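Griltach Home & Hearth Forum
Board: Laundry, Linens and Bedding
Thread: Folding on the bed, and patterned sheets that drive you mad

Page 1 of 1

MeltthorpeMaggie
Posted 15 March 2025
Posts: 1,165

Hello all, hope everyone's keeping well. I have a bit of a rambling one for you, so put the kettle on.

We moved to a smaller place last June and I lost my utility room, which I still grieve. There is nowhere to put an ironing board that doesn't involve climbing over it, and the kitchen table has become my husband's desk, so all the folding now happens on the spare bed. Mostly that's fine. It's a good height, there's plenty of space and I can listen to the radio. What I can't get on with is the knitted stuff. Jumpers, soft throws, anything with a bit of rib in it. It sticks to the sheet, it stretches when I pull it, and by the time I've got one side straight the other has gone off on its own.

Does anyone else fold on the bed, and is there a knack? Also, do you think the sheet underneath matters? I've got a busy floral on there at the moment and I can't see a thing against it.

Thank you in advance, lovely people.

tansy_and_thyme
Posts: 300

Oh Maggie, I've folded on the bed for years and wouldn't go back to a table if you paid me!

For anything knitted, don't pull. Lay it down in whatever heap it comes in, then lift a corner right up off the sheet and set it down where you want it. Then the next corner. If you drag it along, the fabric grips and you stretch one side, and you'll be chasing it all afternoon (ask me how I know). Once the corners are roughly home, smooth from the middle outwards with flat hands, quite gently, as if you were stroking a cat that hasn't made its mind up about you.

As for the sheet, I'd go plain every time. White or pale grey. You can see your edges.

OldPegBag
Posts: 2

First time replying to anything on here so forgive me if I do it wrong.

I have to disagree about the bed, I'm afraid. A mattress gives, and you can't get a proper crease on something that gives. I was taught on a table with a folded blanket over it and I still do it that way. If there's no table free, a big tray or a piece of board laid on the bed would do the job. I also think bending over a bed is dreadful for the back, but perhaps that's my age.

tansy_and_thyme

Welcome, OldPegBag, you did it perfectly! You're right about creases for shirts and pillowcases, I'd never argue with that. But who wants a crease in a jumper? For soft things I think the give is a help, because you can press a fold in and it stays put while you go round to the other side.

Justinas Juška
Posts: 200

Good evening everybody. I am a great believer in the bed, and I will now say something unpopular: I like a patterned sheet for this work.

My wife chose ours from a little shop in Pastley, the kind printed all over like old newspapers and posters, with big red lettering and a sketched face on an orangey panel. When she brought it home I thought it was the ugliest thing I had ever seen. Now I would be sad to lose it. The trick is that the things we fold on it are nearly all one strong colour. If you have a bright plain cloth on top of all that print, you see its outline straight away, and wherever there is no print, there is cloth. I have even started using the lettering as a ruler, lining up an edge with the side of a word. It isn't exact but it is better than my eye alone.

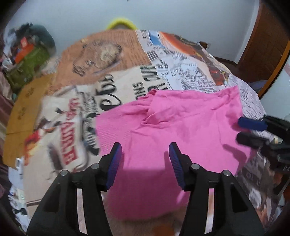

I always begin with the corner that has turned over on itself, because if you leave that one until last you find it hiding inside the finished fold as a lump, and then you must open everything again. So first I turn it out flat, then I deal with the wrinkles nearest to it, and only after that do I worry about the side that hangs down towards me. Two people make it much quicker, one at each end, but you have to agree who is moving first or you both lift together and it flops in the middle. We have had words about this in our house.

For the knitted part I agree completely with tansy. Lift, don't drag.

MeltthorpeMaggie

Justinas, I laughed out loud at "we have had words". We've had whole paragraphs here, mostly over the double duvet cover.

I hadn't thought of it that way round, that the pattern could help if the thing on top is plain. My trouble is probably that half my throws are floral too, so it's flowers on flowers and I might as well do it in the dark. I'm going to try the plain sheet for those and keep the floral one for the solid colours. And I shall find that turned-over corner first, because I'm sure that's where my lumps have been coming from.

LandegLinens
Posts: 1,165

Same post count as you, Maggie, we clearly both need a hobby!

I'm going to side with OldPegBag on backs. What helped me was kneeling on a cushion at the side of the bed for the smaller things, so my elbows rest on the mattress and I'm not stooping. It looks a bit like saying your prayers but I can get through a full basket that way. For throws and blankets I stand, and walk round the bed instead of leaning across it.

I can't agree with Justinas about the newspaper print, though. I'd start reading the thing and never get anything folded.

Justinas Juška

LandegLinens, this is a real danger and I should have warned people. The words go off in all directions and some of them disappear under the pillow, so you are pulling the laundry about to find the end. You do get used to it after a month or so.

OldPegBag

I tried a jumper on the bed this afternoon, to be fair to you all. I lifted the corners as tansy said and it did lie flatter than I expected, and I'll admit the sleeves were easier with more room. I still did the pillowcases on the table and I shan't be moved on that.

Could somebody tell me what you do with ribbed cuffs? Mine always sit up proud of the rest and the pile leans over.

tansy_and_thyme

Fold the sleeves in so the cuffs land at opposite ends, one up by the shoulder and one down by the hem, and then turn every other jumper round as you stack them. It spreads the bulk. And keep the pile short, five at the most, or it'll go over whatever you do with the cuffs.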